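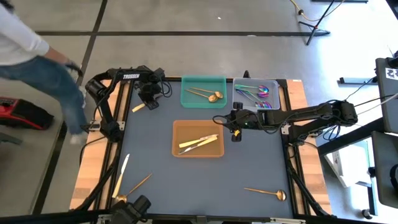

Two arms at the table, with cutlery in and around the bins.

Drerix: The Complete Second Series
Documentary, 10 episodes, English with subtitles

Drerix follows the presenter Aigars Eglītis through towns that were promised a new railway, a new port or a new stadium and are still waiting for it. The first series had a loose grip on its subject and too many shots of him looking out of train windows. The second is better. It still has the train windows.

The publicity calls it "the travel series that asks the hard questions". It asks a few. In Matar, the best of the episodes, Eglītis sits down with the man who signed off the harbour plans and lets him talk himself into a corner. In Bemow he spends half the running time on a cheese market, and the closed hospital he came to see gets one short interview near the end. Viewers who want the scenery will be happy with either. Anyone hoping for an investigation should start with Matar and decide after that whether to carry on.

What you get
All 10 episodes, uncut, on three discs
A 20-page booklet with maps and an essay by the presenter
One extra programme, Back to Trirnine, 122 minutes

The extra is sold as a feature-length film. Most of it is the Trirnine episode again at a slower pace, with a public meeting left in that had been trimmed for broadcast. The meeting is worth seeing. The new voice-over is not, and there's no way to turn it off.

The booklet maps are small and a couple of the place names are hard to read. The essay repeats what Eglītis says in the opening episode, nearly word for word in places.

Picture and sound
The picture is sharp in daylight and rather murky at night. Sound is plain stereo. The sleeve mentions "immersive audio", which we take to mean that the music is loud. Subtitles are in English only and cover the foreign-language interviews as well as the narration. They can't be moved from the bottom of the screen.

Signed edition
There are 200 numbered copies with a signed card. The discs and booklet are the same as in the standard set, so you are paying for the card. We can't promise a particular number and we don't take requests.

Delivery
Both editions are released on 18 December 2025. The earlier date in October given on some listings was wrong. Orders with other items in the basket are held until everything is in stock, so order this one separately if you want it promptly. Opened sets can be exchanged only if a disc is faulty.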